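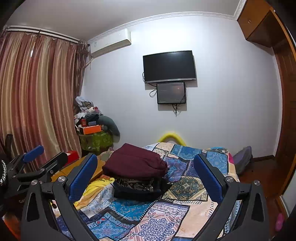 Folded clothes on the patchwork bedspread, maroon one on top.

11th October

Skesport handrail claim, bench notes

Back on the handrail today after leaving it alone for far too long. For anyone picking this book up cold: the claimant went down a flight of stairs in a rented house, the rail came away from the wall at the top bracket, and she broke her wrist. Fallahi are acting for her. The landlord's side say she must have swung on it. We've been asked what it would have taken to pull it off, and whether a person could have spotted the trouble beforehand.

The house was built in 1935 and the plaster is just what you'd expect, hard skin on the outside and biscuit crumbs behind. Venla Saarela cut a sample panel out of the landing in March, with everybody's written permission, and it's been lying flat under the bench ever since. I checked the seal number against the custody sheet before I opened it and both match. Signed and timed on the sheet, so please don't sign again underneath as if it were a new opening!

Set-up

Clamped the panel upright in the big frame, with scrap pine behind to stand in for the stud. Then fitted one of the Drukard brackets from the same batch as the one that failed (we have the invoice for those, thank goodness) using the shorter screws, which is how the original was done. Pull was straight out from the wall to begin with. I know people don't fall straight out from a wall, but it gives a clean figure to start from and Sang-wook Cho wants one he can explain in court without a diagram.

First go was a waste. The clamp crept and I got a lovely curve that was mostly clamp. Tightened everything, put a bit of rubber under the jaws, started over in a new spot well away from the old holes.

What the short screws did

The second go was good. Bracket let go at 300 newtons, and not with a bang either, it sort of sighed out of the plaster with a trickle of dust. That's a pretty gentle tug for a grown adult who has just missed a step. I'm wary of saying more than that until we've repeated it on another bit of the panel, so please nobody quote the number to Fallahi over the phone. I mean it. Last time a rough figure got out it turned up in a letter before action and we spent weeks walking it back.

The screw threads came out packed with plaster and no wood fibres that I could see under the lens. So they never reached the stud, or if they did it was only by the tip. Same as the ones in the evidence bag. I've put the new screws in their own bag with a different coloured tag — don't muddle them, they look identical. 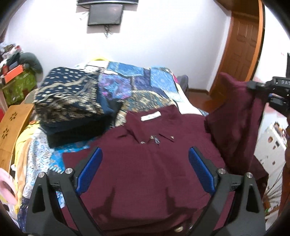 What the long screws did

Changed to the longer screws into the pine and the thing simply wouldn't shift. I stopped before the frame started complaining. I'd like to run it to failure but we'd need the heavier load cell, and Anditz have ours in for calibration. I rang them and got a cheerful person who promised to ring back. No call by the time I packed up.

A worry about this one: my pine is new and dry and the real stud has been in that wall for the best part of a century. The other side's expert will go for that straight away, and fair enough, I would too. Could we get a piece of old stud from a reclamation yard? It wouldn't be the same timber but it would be a lot nearer than mine. Venla, you know the yard people better than I do.

On the "should have noticed" question

I'm less happy here. The tenant's messages say the rail was "wobbly" weeks before, and the letting agent replied to say it was on the list. Whether that counts as notice is for the lawyers and I keep having to stop myself writing opinions about it. What I can say is how far the bracket moves before it goes. On today's run it had 3 millimetres of play at half the failing load, which you'd feel in your hand, I'd have thought. Felt it myself, anyway, with a glove on. I'll put the movement in the report and leave the rest out.

Still to do

Repeat the short screw pull at least 2 more times on fresh plaster.
Try it at a downward angle, closer to how someone would grab it.
Photograph the thread close-ups with the scale in, I forgot the scale again.
Ask Fallahi whether the joint experts' meeting has a date yet.
Chase Anditz for the load cell.
Reclaimed stud, see above.

Panel is resealed and back under the bench, new seal number on the sheet. The frame is still set up, please leave the clamps as they are.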